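From: Jovita Maldonado
To: gonton-users
Date: 28/12/2019
Subject: Re: [gonton-users] Start poses and held-out positions

On the list it was written:
> We trained on 210 demonstrations with hand-held grippers and the policy
> is fine near the training positions. When we move the holder to a new
> place it fails often. Did you see the same in Zomura? How many
> demonstrations did you need?

Dear all,

Yes, we saw the same. Our first set had also 210 demonstrations, all with the holder parallel to the table border. On 25 test trials with a turned holder we had nine successes. We then replaced 34 of the demonstrations with new ones where the holder stands diagonally, and kept the total number equal. The same test gave 20 successes out of 25.

So I would first look at the variety of the poses, and only later at the quantity. I did not test this with the Vivico data, so please be careful with my conclusion.

The folder task, with both grippers in the hands of the operator:
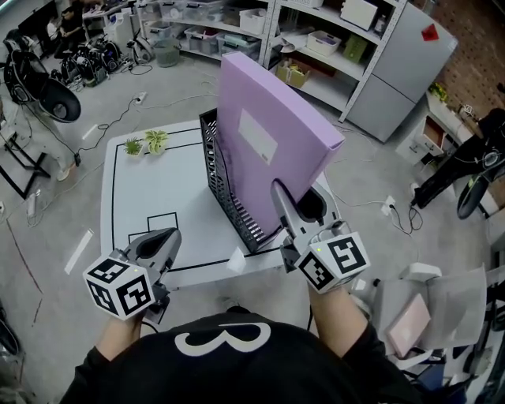

Should the held-out positions be chosen before the recording starts?

It is better to choose them before, and to write them down, so that the operators do not record there by accident.

Best regards,
Jovita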